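Ulov Harvest Fair – progress report to the Trerkadura Fund
21 September 2022
Prepared by Mariann Borbély, fair coordinator

We're in great shape! Since the June report the fairground lease has been signed, the livestock barn has its new roof, and entries for the baking and preserves contests have reached 177, with the pickle classes already full. Anikó Hajdu had to open a second page in the jam ledger (plum is very popular this year).

Game stalls and midway

Tibor Illés has lined up seven food stands and five rides, including the big wheel from Borkurano that everyone asked for after last year's fair. The game stalls are coming along nicely too, and we've settled on small prizes at every stall and one large one each evening. 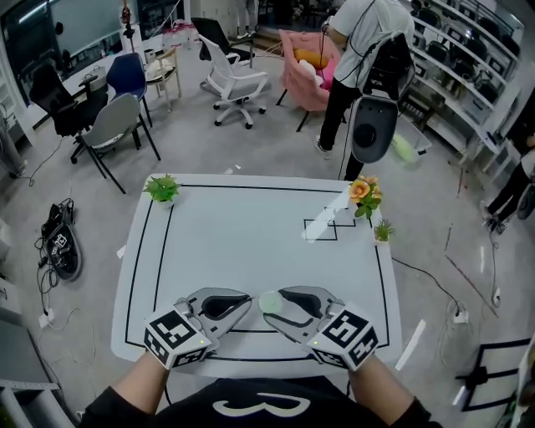 A pale green ball held just above the tabletop.

Ticket sales opened well. The first 1000 advance passes are gone, and Terence Dunmore is printing more in a different color so the gate crew can tell the batches apart. Parking is the one piece still moving – the north field drains badly, and we're talking with the neighboring farm about using theirs. I hope to have a signed agreement before the next payment is due.

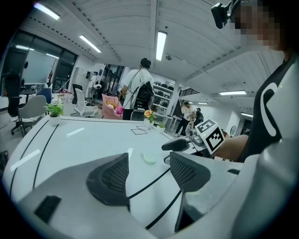
Still to do

Imre Vörös is finishing the stage schedule and has two folk bands left to confirm. The judges need their class lists, and the sheep pens need gates. Your second payment will go to the pens and the extra lighting along the midway, as agreed. Please come and see us on opening day – I'll leave passes for you at the main gate.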